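What an Open Day Should Measure

Oct 10, 2021

I spent the better part of a day at the Skundell open house, where the company was showing its two-armed household robot to customers, students and a few people like me who write about this equipment for a living. The program promised three demonstrations. All of them ran, and two ran close to schedule. My complaint is with the format, and it applies to most of the open days I have attended.

The usual demonstration has a single number attached to it, and the number is a success rate. Skundell's was printed on a poster by the entrance: 1,071 completed tasks in internal trials. The poster did not give the number of attempts. When I asked Teodoro Aguirre, who was running the floor, he said the denominator existed but that the task definition had changed partway through, so a plain ratio would mislead. I accept that. I would still have printed both figures with a footnote. A count of completions with no count of attempts tells a buyer how long the machine was switched on and little else.

Hard objects are solved, more or less

The first demonstration was cups and boxes on a bench, run by the planner the company calls Flimero. It was competent. Rigid objects with known geometry have been a reasonable commercial proposition for years, provided the lighting is controlled and someone keeps the gripper pads clean. I would not attend another open day to see a cup lifted.

The second was drawer opening with Gondal, the force control package. Here the audience learned more, mainly from the pauses. The arm would make contact, stop, adjust its wrist and pull again. Amna Khattak, who works on the controller, explained that the stops come from a conservative torque limit and that the team could raise it. She did not want to raise it with visitors standing nearby. That is the correct decision, and I wish it had been in the printed material, where a slow cycle time would have made sense to people who missed her talk.

Soft goods are the real test

The third demonstration was furniture and cushions, and it deserved the longest slot. It got the shortest. A cushion has no fixed outline. Its center of mass shifts when it is squeezed, and the edge the camera sees is seldom the edge the fingers meet. Two grippers have to agree on how much to close, and neither has a rigid surface to close against. A household contains far more of this than it does of cups.

The view from the robot's head makes the difficulty plain. With white fabric close to the body, a gray armchair just past it and a bright window off to the right, the contrast a vision system would like to have is mostly missing on one side. The arms also take up a good share of the picture whenever they work near the torso.
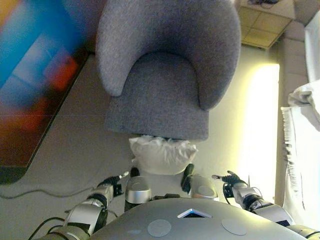
What I would ask for instead

Publish the attempts along with the completions. Give the soft-object station half the day, and let visitors choose the cushion. Put the head view on a monitor where the public can watch it – Skundell's logging tool, Cilia, already records it, so the cost is one cable and a stand. I put this to Khattak, who said she would raise it before the next event in November.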